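Workshop tips: sorting small things when you record examples for a learning arm

These notes come from our bench at Fondthorpe, where we record sorting tasks for the Udetside project. Some tips are very simple, but I wish I had them written on the wall in my first month.

Cover the table with one plain color. Shiny surfaces give reflections, and the system learns the reflection together with the letter.

Use plates with a raised rim. On a flat tray the foam letters slide out when the gripper opens too fast. Plastic plates from the kitchen shop are good enough, and they are easy to wash.

Write the rule before you start, in one sentence, and put it where the operator can read it. "Blue letters go to the green plate" is a good rule. If two operators understand it differently, you will have 200 episodes and maybe half of them are useful.

Do not make the start position too nice. We throw the letters by hand and leave them how they fall, also upside down. Only when two letters lie fully one on top of the other do we move them apart – later, when the simple task goes well, we leave these also.

Keep one episode under 60 seconds. A tired operator makes small extra movements with the gripper, and these go into the data too. Change the person after 2 hours.

Before each new set, move the arm that is not working away from the middle. It should wait in the same place every time.

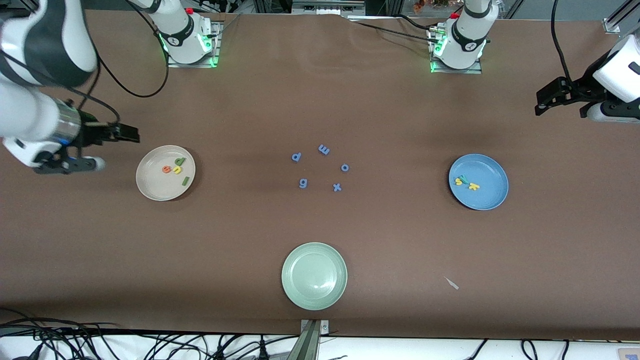

Foam is soft, so close the gripper slowly and take the letter by the thick part. An "o" can be held by one side of the ring, but an "x" is easier at the center.

Throw away the bad episodes on the same day. In the evening you still remember which one had the wrong letter, next morning you don't. We keep a paper list with 3 columns: number, rule, problem.

Wipe the table when you finish. Foam leaves small crumbs, especially old foam, and a crumb near a plate can be taken for an object. Old letters with torn corners we put in a box marked Tronadness, for the grip tests.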